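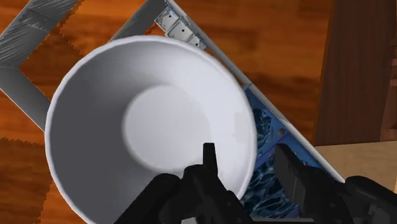

プレスリリース|ロボティクス・自動化

3月 Vuststead 広報

Vuststead、ロボット学習用の操作データ収集プロジェクト「Fesadix」を開始
シミュレーション内の卓上作業を700エピソード収録、第一弾として公開へ

ロボット向けソフトウェア開発のVuststead(以下、当社)は、把持・移動といった卓上作業の「お手本」を集めるプロジェクト「Fesadix(フェサディクス)」を本日開始しました。収録はすべてシミュレーション上で実施。第一弾は700エピソード。学習用データとして研究機関、開発企業に順次提供します。

■ 背景

模倣学習でロボットに作業を覚えさせるには、人が操作した手本が大量に要る。ただ、実機での収録は時間がかかる。場所の確保、機体の整備、対象物の並べ直し。1件撮るたびに机の上を戻す作業だけで半日が過ぎることもあり、当社でも以前からの悩みでした。

シミュレーションなら初期配置の復元は一瞬。照明も家具も差し替えがきく。その一方で、きれいに片付いた仮想の机ばかりで学習させたモデルは、現場に出すと弱い。物が重なっている、影が濃い、つかみたい物のすぐ隣に関係のない物がある。こうした条件での手本が足りないという声を、共同検証先から繰り返しいただいていました。

Fesadixはこの不足分を埋めるためのデータ収集です。

■ 収録の内容

舞台は木目のテーブルがある室内。対象物はボウル、カップなど日用の器が中心で、その周りに作業とは直接関係のない物も置きます。金属調のフレームや青いパネル、ソーラーパネルのついた宇宙ステーション風の模型など、形がややこしく、輪郭の取りにくい物をあえて混ぜました。

操作するのは二本指グリッパーを備えたロボットアーム1台。オペレーターが遠隔操作の要領で動かし、関節角度、グリッパー開閉、映像を同じ時刻軸で記録します。

視点は複数。手先に近い見下ろしの視点では、器の縁と指先の位置関係が大きく写ります。白いボウルの縁のように、明るい面と面の境目がわかりにくい物では、この近い視点が頼りになる。もう一方の離れた視点では、アームの姿勢とテーブル全体の配置が確認できます。どちらか片方だけの学習、両方を合わせた学習、いずれも試せる構成としました。

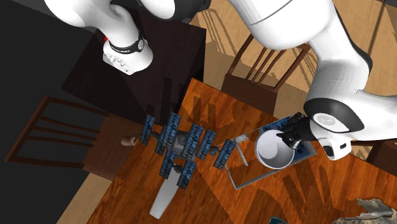 白いカップの縁をつかむグリッパー。Fesadixの収録環境より(シミュレーション画像)

■ エピソードの構成

第一弾の700エピソードは、9種類の作業課題に分かれます。主なものは次のとおりです。

・カップの縁をつかみ、指定位置へ移す
・ボウルの位置を卓上で変える
・重なった物の上から器だけを取り除く
・複数の器を順番に並べ替える

各課題には短い指示文を付与。言い回しは1課題につき3通り用意しました。「カップを持ち上げて」「白いコップをとって」のように、同じ動作に違う言葉が対応する形です。指示文は日本語と英語の両方で提供します。

失敗したエピソードも残します。指が滑った、つかむ位置がずれた、途中で別の物に触れた、など。削除せずに印をつけて収録するので、利用者側で除外も活用も選べます。当社内の検証では、失敗例を見せたほうがつかみ直しの動作を覚えさせやすいという感触をを得ています。詳しい数値は技術資料にて後日公開の予定。

■ 収録の流れ

(1)課題と初期配置の生成
配置は毎回変更。物の向き、重なり、光の当たり方を乱数で振る。極端に無理のある配置はここで除外します。

(2)オペレーターによる操作
指示文を読んでから操作開始。途中で迷った場合もそのまま続行。止まった時間も含めて記録します。

(3)確認とラベル付け
操作した本人とは別の担当者が再生して確認。成否、つかんだ部位、接触した物を記入します。判断が割れたものは保留とし、週ごとの見直しに回します。

(4)書き出し
共通形式に変換し、視点ごとの映像と動作の記録を一つにまとめて保管。

この一連の管理には、当社の収録管理ツール「Zaltex(ザルテックス)」を使用。操作、確認、書き出しまでを一つの画面で扱えます。もともとは社内用に作ったものですが、Fesadixの参加企業にも同じものを提供します。

■ 影・反射への対応について

収録環境では、椅子の背の影が床に長く伸びる、模型の影がテーブルに落ちる、といった条件も取り入れました。影の形が物の形と紛らわしくなるため、認識側にとっては難しい条件です。初期の試作では影を薄くしていましたが、検証先からの要望を受けて濃いほうに変更。学習済みモデルの評価用に、影の条件だけを変えた組も別途まとめます。

なお、画像の質感は実写と同等ではありません。木目の描写など、近寄ると粗さの見える箇所があります。実機へ移す際は、少量の実機データとの併用を推奨します。

■ 提供方法

提供は配布サイト「Frade(フレイド)」から。利用申請のうえ、審査完了後にダウンロードが可能となります。区分は次の4つ。

・研究利用(大学、公的研究機関)
・評価利用(企業での社内検証)
・商用利用(製品、サービスへの組み込み)
・教育利用(授業、演習)

研究利用と教育利用は無償。評価利用は期間を定めて無償、商用利用は個別のお見積りとなります。申請に必要な書類はFradeの案内ページをご覧ださい。

■ 今後の予定

第二弾では課題の種類を増やし、引き出しや扉など、動く部分のある家具を対象に加えます。両手での作業についても準備中。器を片手で押さえて、もう片方で中身を移すといった動作を想定しています。収録時期、件数は決まり次第お知らせします。

あわせて、Zaltexを使って自社の環境で収録を行う企業を募集します。工場、物流、調理など、現場の配置をシミュレーションに起こすところから当社が支援。費用、期間は内容により異なります。まずはお問い合わせください。

オペレーターの募集も同時に開始しました。ロボット操作の経験は不問。操作練習の期間を設けています。勤務地、勤務時間の詳細は採用ページに掲載。

■ 報道関係の皆さまへ

本リリースに掲載の画像は、出典として「Vuststead」と明記のうえご利用いただけます。トリミング可、色調の変更は不可。高解像度版、収録の様子の動画をご希望の場合は、媒体名と掲載予定を添えて広報窓口までご連絡ください。デモのご見学も受け付けています。見学は午前10時開始、事前予約制です。

※掲載の情報は発表時点のものです。内容は予告なく変更となる場合があります。

お問い合わせ:Vuststead 広報窓口(当社サイトの問い合わせフォームより) | © Vuststead | ページの先頭へ戻る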